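Notebook, Vernberg bench, December

Demo day for the Hemelum visitors. Doors 10:30, first run 10:40. Cell powered up at 8:15, homed twice, second home clean. Speed capped at 30 percent for the whole day per the safety sheet. Left it there between groups too.

Task was the cube sort into the basket, the Mallet routine from last month with no changes to the grasp settings. Pick order set to blue first, red last. Cubes placed by hand by whoever in the group wanted to. Placement rule given to visitors: anywhere on the white, not touching each other. Cycle limit 90 s per run, after which the operator resets.

Confirmed the side camera was writing stills to disk before the first group came in. Exposure left on manual.

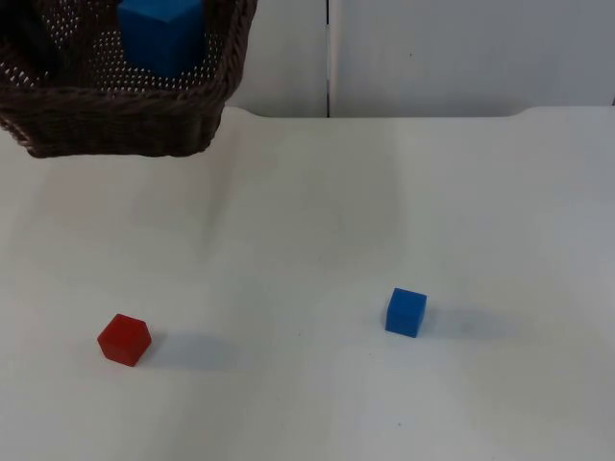
Side camera, mid-run. One blue in, one blue and the red still on the table.

Tally at close: 87 picks attempted, 2 dropped. Both drops were red, both with the cube turned corner-on to the camera. Yaw estimate is the first suspect. Logged as one issue until we have reason to split it.

Basket rim is thick and the release height has to clear it. Using the old value, which was set for the plastic bin. No contact with the rim logged, but the margin is small and I would like it measured before the next visit.

Questions from the group, for the writeup:
- Does it need to know the colors in advance? (Yes, two classes, thresholds in the config.)
- What happens if a cube is moved during a run? (Replans at the next look, not before.)
- Could it take the cubes back out? Not tried. The weave may be a problem for segmentation.

Nevard asked for the raw logs. Copied to the shared drive, demo folder, stills included.

To do: rerun red at fixed yaw steps, measure rim clearance, put the speed cap back to normal and sign the sheet.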